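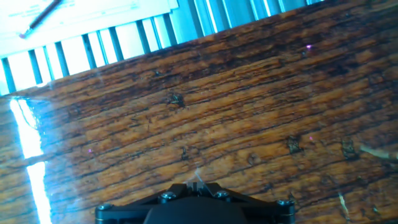 Dark pits in a glossy wooden top: fill or leave?

Finishing and Refinishing > Tabletops

seamline39
The top is dark reddish brown under a clear gloss, with strong grain and a seam running lengthwise. It lies on a ribbed metal platform and carries a small black clamp with a semicircular base. The surface has small dark marks and pits, and one short pale scratch. I can't tell whether the pits are old worm or chips in the finish. I need the clamp base to sit flat. Options as I see them are drop-filling with clear lacquer or stripping the lot. I have 2 tins of Nera gloss left over from a door.

offcut_21
Don't strip it. Run a fingernail over each mark. If the nail catches, drop-fill, leave it overnight, level with a blade and repeat. If it doesn't catch, the mark is in the wood and filling does nothing. Test the Nera on the underside first. You don't know what the existing coat is.

planeiron
Disagree. Drop-fills on a gloss top show as rings whenever the light is low. If flatness under the clamp is the point, put a straightedge across the grain on both sides of the seam. I would expect movement there to matter more than any pit.

seamline39
Straightedge done, results below. 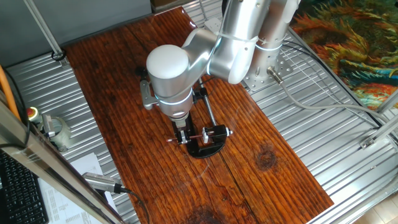
Trosmont, 20 April 2020

Step at the seam: none I could feel. Hollow across the full width: 33 hundredths of a millimetre at the worst point, well away from the clamp. The dark stain and the round knot are both flush. A thin rod held level in the clamp gave the same height at either end, measured from the wood. The base doesn't rock.

offcut_21
Then the top is flat enough and you are down to appearance. Fill what catches and stop.

seamline39
Agreed on the pits. The stain is the larger eyesore. Has anyone lifted one through lacquer? 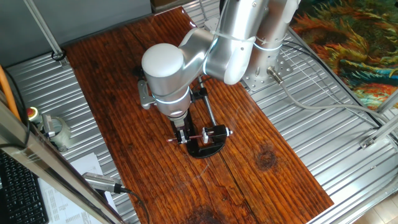 planeiron
You won't lift it through lacquer. Oxalic acid needs bare wood, and it only helps if the stain is iron or water. Strip one board and you will never match the other. Mosoti sell a toned lacquer that narrows the difference, but it darkens everything.

offcut_21
First thing we agree on. Leave the stain. I'd skip the toner as well.

seamline39
Stain stays. Filling in June, when the shed is warm enough for the Nera to cure.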